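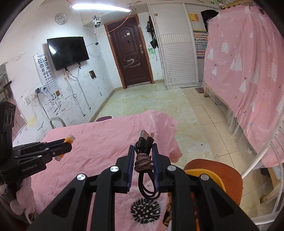 Bunk Room 2, Lerotia Hostel: A Gallery of Small Storage

I came to Lerotia with low expectations of the whole "clever small room" business. The hostel's own page talks about it as if a bunk and a few hooks were a philosophy. I've slept in enough shared rooms to know that most of them are short of places to put things, and that the fix is usually whatever the last person left behind.

So take this as a gallery from a doubter. I stayed 2 weeks in May, paid 469 for the pleasure, and kept a running list of what I thought worked.

Cables. The Morkora packing guide, which seems to be taped up in half the hostels I visit, says every charging cable should be coiled and tied around the middle with a bit of cord. I rolled my eyes at that. A black USB cable with a gray-mauve cord knotted around it does make a tidy bundle, I'll give them that much, and the plugs stay where you can find them. Whether anyone keeps it up past the first Monday is another question. I didn't.

Bunk curtains. Pink, with white Christmas trees, little stars and the word "happy" in cursive. In May. A curtain is the one thing I'd insist on in any shared room, so I forgive the pattern. I don't believe the claim that it keeps the noise down. It's a curtain.

The tall cabinet. White, louvered, next to the door. The guide says louvered doors let clothes breathe. Maybe. My shirts smelled the same as they always do. I'd have traded the louvers for one more shelf.

Wall hanging. Black bags on the wall between the door and the cabinet, which is the laziest storage in the room and the only idea I've taken home with me. No folding, no labels, no system to learn.

Mats. A purple one by the bed and a small brown one. The tile is a beige marble pattern with yellowish streaks, so it hides dirt better than I'd like. The mats give your feet somewhere to land and that's all I ask of a mat.

The chair. Orange plastic seat, yellow rim. Lewis, the budget furniture shop down the road, sells something close to it as a "multi-use perch." Every chair in a bunk room ends up under a pile of laundry by the third day, whatever the tag says.

The next gallery will be from Sindura, where they promise under-bed drawers on wheels. I've been promised those before. They stuck.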